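We use cookies to remember your settings. Accept | Manage

Visit report: the student gripper project at Otier
11/12/2023

Our robotics club has been trying to set up a project with hand-held grippers for two terms now, so when Otier offered us a morning with their student group we said yes straight away. The journey from Geltby takes longer than the map suggests. The train was fine, but the bus from the station only runs every 30 minutes and we had just missed one, so allow for that if you go.

The group works on the upper floor of the Dendeo building, past the bicycle store. You sign in at the front desk and get a sticker. We had been told to bring indoor shoes and did not need them.

The project is called Ngau and it is part of the second-year course. Students take a gripper in the hand, pick things up and put them down, and the recordings are used later to teach an arm to do the same task. The first half hour was a talk with slides. The target for the year is 3,000 recordings and they had 300 when we came, which they said was behind plan. Most of the delay came from sorting out file names, and we were advised to agree on ours before recording anything at all.

After that we moved to the practice room, where the group had the grippers out and people were sitting at the table and by the desks.
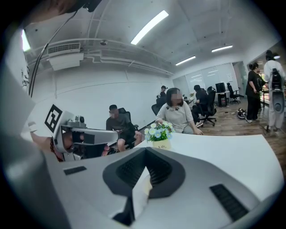
Grippers in the practice room, with the flower pot on the white table.

The grippers are white, with ribbed black pads where they close on an object. At least one carries a square black-and-white marker with a small camera module behind it. Our members asked a lot about the pads. The students print the bodies themselves but buy the pads in, and they wear out faster than anything else. Each pair is changed when the ribs go smooth.

We were then allowed to try. It is harder than it looks to keep your wrist steady, and most of us moved too fast. The advice was to slow down before closing the grip and to wait a moment before lifting. Small, soft things were the worst - several of us squashed a paper cup. Left-handed members had no trouble.

Lunch was in the canteen on the ground floor. Soup and a roll, paid by card only.

The course has room for another club visit in January, for up to 2 hours, and bookings go through the front desk. Our own first session with borrowed grippers will be in the usual room at Geltby. Please bring a laptop and an extension lead if you have one.

Last updated by the club secretary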